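Prasteck open day at the Bengate building, anyone else go?

tubwrench
Posted Sunday, 9:14 pm

Got back a couple hours ago and figured I'd write it up while my feet still hurt. For anyone who missed the earlier thread, Prasteck is the outfit working on handheld grippers and the software that's supposed to learn from them, and they opened up their Bengate space this month so people could come see the work and ask questions.

I drove nearly 600 miles round trip for this, so yes, I'm biased toward having had a good time. And I did! You check in, you get a sticker, and then you're pretty much loose. I was expecting a stage and a guy with a headset mic. It was a lot more casual than that, more like walking in on a regular work day.
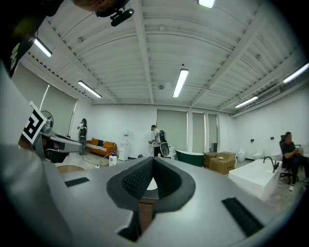

The thing I kept coming back to was how much of this is just people doing ordinary stuff with their hands, over and over. I asked one of the staff how many recordings they had from that building and she said 1,692 as of that morning, and she sounded kind of tired saying it. They also let visitors hold one of the grippers. It's heavier than I figured and my wrist was complaining after ten minutes.

Anyway, well worth it for me. Who else was there?

lintroller88
Posted Sunday, 9:40 pm

I was there in the morning and left kind of annoyed, to be fair. The page said "robot demonstration" and I never saw an arm do anything by itself. I saw people carrying tools. Bring my nephew to that and he's bored in five minutes (I did, and he was).

tubwrench
Posted Sunday, 9:52 pm

Yeah, the listing oversold it. I'd read their older posts so I knew what I was getting. Did you stay for the Dukden part?

lintroller88
Posted Sunday, 9:55 pm

No, what's the Dukden part

tubwrench
Posted Sunday, 10:03 pm

Dukden is their name for the arm that runs off the recordings. They did a short run with it at 4, over in the side room. It picked up a sponge, thought about it for a long time, put it down in the wrong place, then got it right on the second try. People clapped. I clapped.

oldsolder
Posted Sunday, 10:21 pm

Second try on a sponge, and you clapped. I put in pick and place lines for a living and we'd get thrown out of the plant for that. I don't see what the handheld stuff gets you over teaching the arm directly.

pebblecat
Posted Sunday, 10:38 pm

@oldsolder a plant line picks the same part from the same spot all day. Bathrooms and kitchens are a mess and every one is different. You can walk a handheld into any room you like, you can't do that with a bolted down arm. I think that's the whole bet.

oldsolder
Posted Sunday, 10:46 pm

Sure, and I'll believe the bet when it cleans a bathroom. I've been hearing five more years since I had hair.

gravyboat_tx
Posted Sunday, 11:02 pm

Does anybody know what they're charging for the gripper kit? I heard $4,000 from someone on the Bautista board, which seems steep if you're only going to tinker with it.

tubwrench
Posted Sunday, 11:10 pm

I asked and got "we're not selling kits right now." So I'd take the Bautista number with some salt. They did write down my email, and if I hear anything I'll put it in here.

lintroller88
Posted Sunday, 11:17 pm

If they do another one, post the time for the arm run. I'd give it a second shot, minus the nephew.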